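Kemeys Forum > Multi-arm cells > Faults and stops

Left arm keeps moving after right arm gripper fault (Hekov pair, Stuston coordinator)

deadband_dan
Thursday, March 7, 2024
Original poster

Looking for anyone who has run two Hekov arms under the Stuston coordinator and has seen a fault on one side fail to hold the other. I have it reproducible enough to be worried about it.

The cell is a tabletop with two arms facing each other and a shared tray between them. Each arm has an Etel two-finger gripper. The task is a simple place into the tray: left arm takes the lemon, right arm takes the lime, and the coordinator is supposed to hand out the tray zone to one arm at a time for the final descent. Both arms are allowed to wait at the edge of the zone while holding a part. They get close to each other even when everything is working.
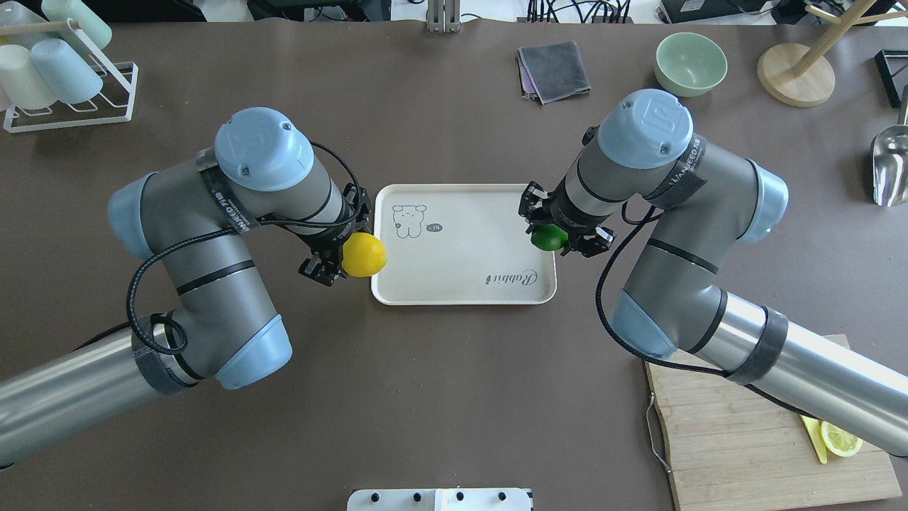 Sequence of events on a bad run

1. Right arm is granted the tray zone and starts its descent with the lime.
2. Right gripper reports a communication fault. The fingers go to their fault state, which on my firmware is open.
3. Right arm stops. Its controller goes to protective stop as expected.
4. Coordinator releases the tray zone.
5. Left arm, which was waiting, is granted the zone and moves in over the tray with the right arm still stopped above it.

No contact so far. I have hit the e-stop each time at step 5. Out of 10 runs yesterday it happened on 3. Speeds are reduced and I am the only person in the room, but I don't want to continue until I understand step 4.

Log excerpt from one of them, trimmed:

R grip: heartbeat lost
R arm: protective stop
zone TRAY: owner R -> none
zone TRAY: owner none -> L
L arm: motion start

torque_ripple

Before anyone gets into the coordinator: look at your cabling. On the left arm the braided cable hangs in a big loop next to the elbow. On the right it is run down the inner side of the arm. Two arms, two different routings. If the gripper heartbeat drops during the descent, I would be checking strain at the wrist connector first. Intermittent contact there looks exactly like a comms fault.

Fix the cable and step 2 goes away.

nullspace_nora

Step 2 going away does not fix step 4. A gripper can lose its heartbeat for any number of reasons. The zone being handed over while an arm is physically inside it is the actual problem, and it will be there waiting the next time anything on that arm trips.

OP, which release policy are you using? In Stuston the zone can be released on task end or on confirmed exit. The default is task end, and a fault ends the task. So the coordinator sees "task over" and frees the zone, with no regard for where the arm is.

deadband_dan

Task end. I never changed it. I assumed "task end" meant a successful one.

torque_ripple

I am not saying leave the policy alone. I am saying he has 3 failures to explain and the cause of those is electrical until shown otherwise. If you change the policy first you hide the symptom and the cable keeps wearing.

nullspace_nora

The heartbeat fault is still logged either way. Nothing is hidden. The order matters when one of the two faults can drive an arm into another arm.

offset_clerk

Separate question about step 2. Why is the gripper opening on a comms fault? On my Etel units I have fault state set to hold. With open, you release the part wherever you happen to be, and then you have an object near the tray that neither arm knows about. With hold, recovery is much easier.

deadband_dan

That setting came with the units. It does leave things in awkward places. Wrist camera view with the lime outside the tray, right up against the edge:
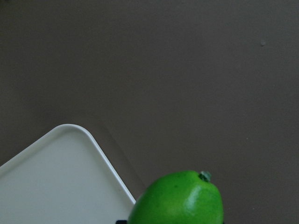
offset_clerk

Yes, that is what I would want to avoid. If your tray check only looks inside the rim, it will report an empty tray and nothing else. The next grasp attempt then starts from wherever the system believes the lime is.

I would set hold on both grippers. Note that hold has its own cost: if a finger or a sleeve is in there, it stays clamped until you release by hand. Fine for fruit at low force, less fine for other work. Check your force limit before you change it.

nullspace_nora

Agree on hold, with the force limit checked. My suggested order:

1. Set zone release to confirmed exit.
2. Wire the protective stop outputs so that either arm stopping also stops the other. Do this in hardware. The coordinator is not a safety function and the manual does not claim it is.
3. Set gripper fault state to hold.
4. Then go after the heartbeat.

torque_ripple

I can live with that if 4 really gets done. Ask for the heartbeat timing while you are in there, it will tell you whether this is a connector or a busy bus.

deadband_dan

Update. Steps 1 and 3 are in. For step 2 I have the cross-wired stop on the bench and will fit it before running both arms again.

Heartbeat log with the right arm moved by itself, slowly, through the same descent: gaps of more than 70 ms, always with the wrist rotated toward the tray. Same pose with the arm standing still, no gaps. Moving the cable by hand near the wrist connector also produces them. So torque_ripple is right about the source of the gripper fault, and I am rerouting that cable and replacing the connector.

The zone release is a separate report. I have sent the logs to Stuston and asked for the default to be changed, or at least for a warning in the setup page. Their reply says it will be looked at for the April release.

torque_ripple

Put a strain relief on the left one too while you have the tools out.

nullspace_nora

Post the result with the cross-wired stop when you have it. Pull the right gripper connector mid-descent, left arm unloaded, and see whether it holds at the zone edge.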